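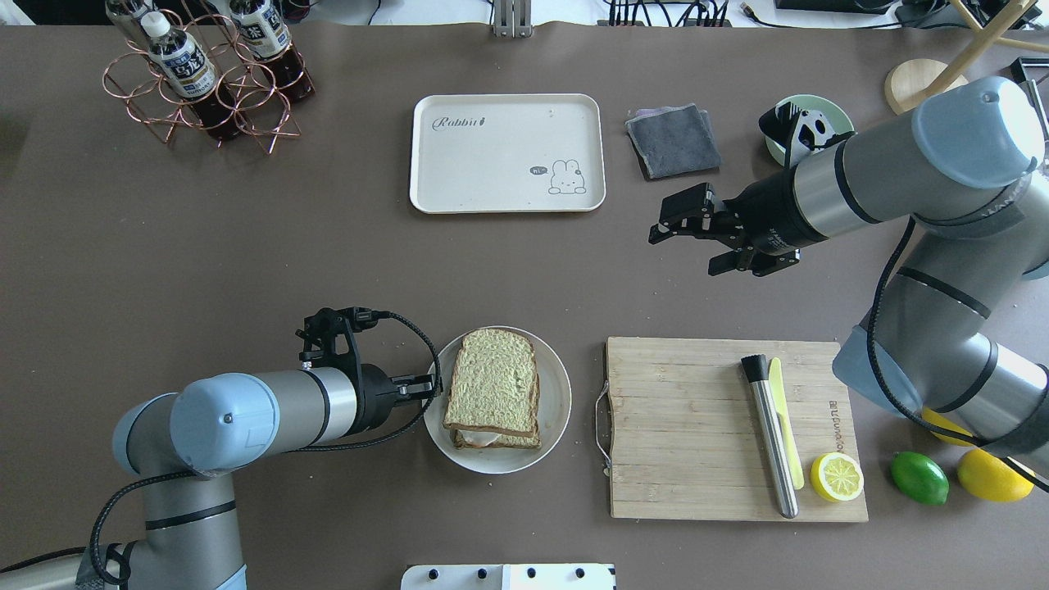
How much should go out on a tea table before people arrive? Only what gets used in the first half hour, with the rest kept nearby.

Setting a Small Table for Tea and Bread: Speaker Notes
September 14, 2024
By Benedetta Longo

Start by asking who has hosted at home this year. Wait for hands. Then say that this talk covers one table, cold tea, citrus and bread. No hot food. People who came for hot food should go to the second session.

Drinks first. I put bottled tea in a wire rack so it takes up one corner and stays there. Loose bottles get moved around and end up next to the bread. Put the rack in before anything else, because it is the hardest piece to shift later. Check that the caps are easy to reach from the guest side.

Mention the July lunch in Lusdale. We had 40 guests and one long table, and I set the drinks in the middle. Everybody stopped there and the line went out the door. Drinks at the end of the table fixed it the next day.

Tray. One tray with a raised rim, left clear when people come in. It is for carrying, so don't fill it with decorations. A folded towel goes next to it. I fold mine in a square and leave it on the table – a towel over your shoulder is a towel you can't find.

Pause here for questions about space. 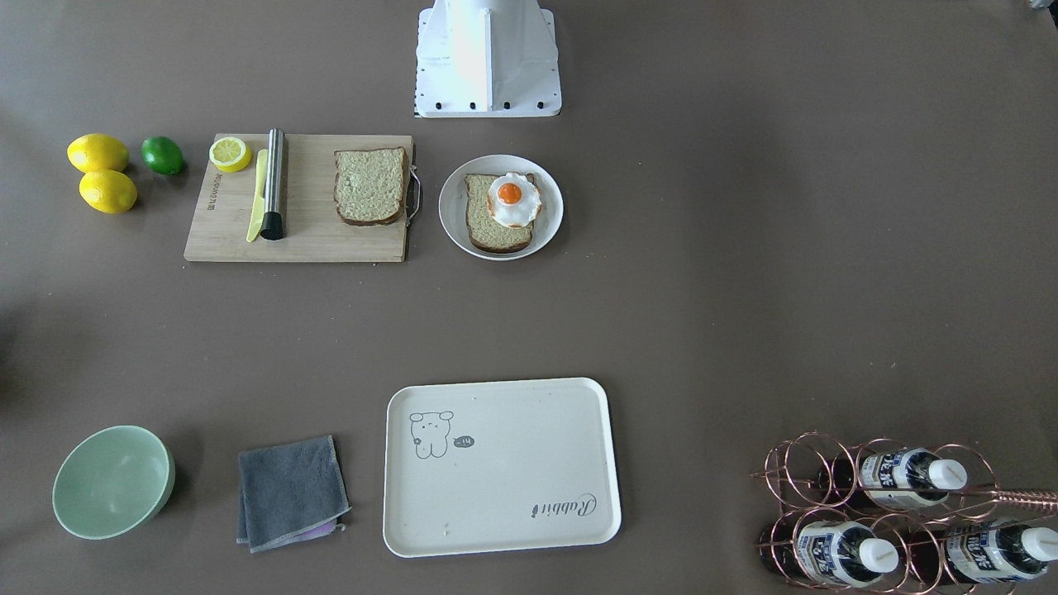

Cutting fruit. Keep the whole lemons and limes off the board until you need them. The board is for the piece you are working on and for the bread, and even that is tight on a small one. If you have two boards, use one for each. If you don't, cut the bread first, wipe the board, then do the lemon. Bread picks up lemon juice very quickly.

Cut one lemon to start. Cut faces dry out, and guests take fewer slices than you expect. At the Serra open house we sliced 17 lemons ahead of time and threw most of them away.

Knives: one on the board, and put it down flat. If children are coming, take it back to the kitchen after the first round.

Plates go to the side of the board, close enough to slide a slice across. Bowls are for the wedges and peel. Guests will not look for a trash can, so give them a bowl they can see.

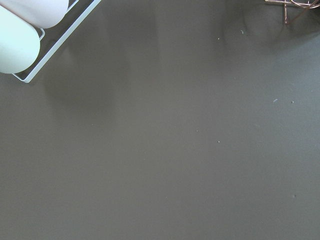

Next is the spacing. Leave bare table between one group of things and the next, about the width of a plate. People need somewhere to set down a glass while they use both hands. I used to fill every gap and then spend the evening moving things out of the way.

Go through the order again, slowly, for people taking notes. Rack, tray, towel, board, plates, bowls, fruit, bread last. Bread goes out nine minutes before the door opens if I can manage it. Cover it if they're late.

Clearing. Take the board away first and the drinks last. Wipe from the far side toward you. Dry the rack before it goes in the cupboard.

Handout is one page, at the back by the door. Leave ten minutes for questions. The one I always get is about sparkling water – same rack if the bottles fit, otherwise stand them behind it.

Shares: 600
Comments: 9

Related
Brorner Kitchen Talks: Packing a Picnic for a Crowd
Storing Citrus Through the Winter
Notes from the Dulonitz Bread Weekend
Which Towels to Keep and Which to Cut Up for Rags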